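3.2 Cookware and heat source

Households in Esthorpe were asked which vessels they used for the evening meal and whether these were normally covered. Of the 268 households that returned a diary in December, most cooked on a single ring and owned one large pot that served for stews, pulses and rice alike. Krawczyk and Gough found a similar pattern in their earlier study of Gruvalley, although gas was more common there and meals were started later in the day.

The use of a lid proved harder to record than the choice of pot. Diary keepers often wrote "covered" for a dish that had been left open for part of the cooking time. We therefore treated a pot as covered only where the lid was noted at both the start and the end of simmering. Glass lids were entered separately from metal ones — a distinction suggested by Long, whose interviews showed that people who could see the food lifted the lid less often. Figure 3 shows a dark navy pot and a transparent glass lid with a central knob, the type entered under code 9 in the diary.
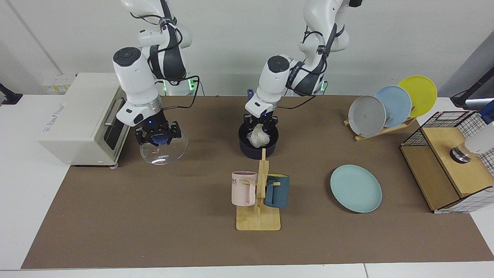
Figure 3. Cooking pot and round glass lid (code 9).

3.3 Recording of fuel use

Electricity use was read from plug-in meters lent to each household for the length of the diary period. Readings were taken before the ring was switched on and again once the meal had been served. Where a household forgot the second reading, the entry was kept for the analysis of cooking time but left out of the fuel totals. Meals that used more than 1000 watt-hours were checked with the diary keeper by telephone. Shi and Noiphan carried out these calls, using the short script first prepared for the Prallent survey.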